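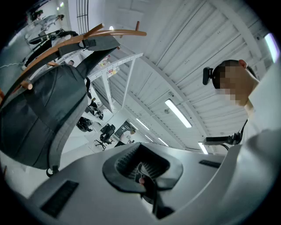
Room inspection: coat rack, shelving, window and lights

Site: Softić building, Tudby Lane side, ground floor
Inspected by: Nelu Ene
Copy to: Eifion Morris
Date: 31/12/2018
Last full inspection: August

Mark each line OK, ACTION or N/A. Comments go under the line they belong to.

1. Coat rack

1.1 Rack stands level and does not rock: OK
Rocked it by hand from both sides. One foot had a folded card under it. I took the card out and turned the foot down instead.

1.2 Pegs tight: ACTION
Gave every peg a twist. The short one with the round end turns in its hole. It holds a coat but I would not hang a full bag on it. Needs glue and a night to set.

1.3 Pegs free of splinters and sharp edges: OK

1.4 Load: ACTION
The Unero sheet gives 10 lb per peg. A packed backpack can go over that without anyone noticing. The large dark backpack was hung by its strap over the curved pole, and the sheet has no figure for the pole at all. I have asked for heavy bags to go on the floor against the wall until we hear back from Unero.

1.5 Straps and buckles clear of the walkway: ACTION
Loose straps hang at hand height and catch on sleeves. Tuck them in or clip them when the bag goes up. Same comment as in August.

1.6 Curved wooden parts sound, no cracks along the grain: OK
Ran a cloth around the curves and it did not snag. The finish is dull on the inside of one bend. That is wear and I have not marked it down.

1.7 Joints: OK
Checked where the short pieces branch off the curve, as these take the side pull when somebody drags a coat off in a hurry. No movement at any of them.

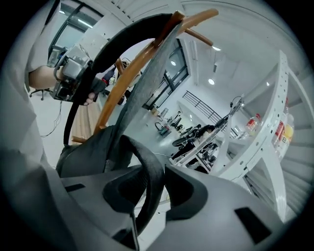 I did tighten one screw a quarter turn on the lowest joint, so please look at it again next time and write down whether it has backed out. If it has, the hole is worn and wants a longer screw.

1.8 Distance from rack to door swing: OK
Measured 42 inches. We ask for 32.

2. Window and lights

2.1 Window glass and black frame, no cracks or loose beading: OK
Handle is stiff but it closes fully.

2.2 Fluorescent tubes working, no flicker: OK
Left them on for the whole inspection.

2.3 Ceiling slats secure: OK
Looked from the floor only. Nothing sagging. A ladder check is due and Eifion has the ladder key.

3. Shelving

3.1 Uprights plumb, diagonal braces fitted: OK
Manthorpe unit, white. Braces are tight at both ends.

3.2 Shelf clips seated in the holes: ACTION
One clip on the middle shelf was in by its lip only. Pushed home. Please check the rest with the shelf unloaded, I did not want to move other people's equipment.

3.3 Bottles labeled and capped: OK
Caps tight, labels on. No leaks on the shelf.

3.4 Bottles stored at a safe height: ACTION
Liquids should be below eye level. The top shelf is too high for them, and anybody reaching up will have a bottle over their face. Move them to the bottom shelf in a tray.

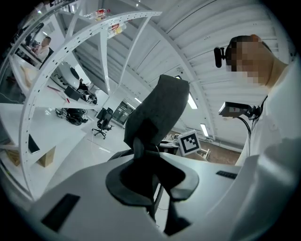 Top shelf of the white unit, with the two bottles (item 3.4).

3.5 Cables coiled and off the shelf edge: ACTION
The black cables on the unit are in a tangle. Coil and tie them. A loop over the edge will bring down whatever it is plugged into.

3.6 Hand tools not left on shelf edges: ACTION
Red-handled tool on the edge. Put it in the drawer.

3.7 Load notice posted: ACTION
Missing. The sheet says 1000 lb for the whole unit, spread evenly. We are nowhere near it, but the notice still has to be up.

Actions
Glue peg (1.2): Nelu
Write to Unero about the pole (1.4): Eifion
Clips, bottles, cables, tool (3.2, 3.4 to 3.6): whoever uses the unit, by Friday
Print and post load notice (3.7): Nelu

Signed: N. Ene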